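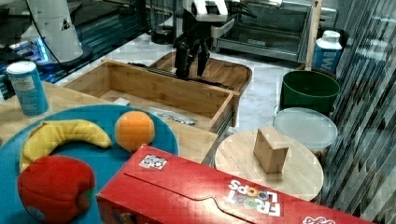
The demonstration kitchen at Valtstead is booked in two-hour sessions. An operator sits beside the arm with a pair of hand controllers and carries out one household task, repeatedly, while the joint angles, gripper opening and camera views are logged together. By September the Prenolholm project had stored 1,835 recordings, of which 1,121 had passed review.

Elfriede Aigner runs the review. A recording fails if the operator pauses too long before a grasp, corrects in the wrong direction, or lets the fingers touch a surface that plays no part in the task. Pauses do the most damage. A policy trained on them tends to stop at the same point and stay there, having learnt that standing still is a common thing to do near a handle.

The team at first guided the arm by hand, with the motors slackened. Forces could be felt directly, but the operator's sleeves and fingers kept entering the wrist camera's view, and the trained arm would later work without them. Remote control, through software supplied by Plilus, keeps the operator clear. The cost is touch. Contact has to be judged by eye, and new operators generally squeeze too hard.

Metal fittings are among the slower items. A cylindrical rod gives two flat fingers a narrow line of contact, so it can swivel in the grip, and anything attached to one side adds to the turning load. Roswitha Holzer, who trains the operators, has them close the fingers, lift slightly and wait for any swing to settle before moving across.

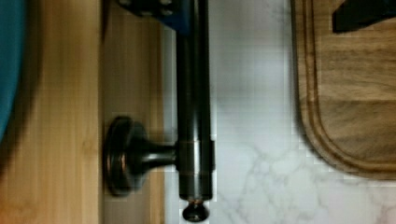

Can a robot learn a task from a single demonstration?

Rarely, unless the objects stay exactly where they were. Repeated demonstrations with small changes in position show the system which parts of the movement must adapt.

Holzer's trainees complete nine practice runs before anything is stored. Camenzind, which maintains the arm, checks the gripper calibration between operators, and the offset is written to the header of each recording.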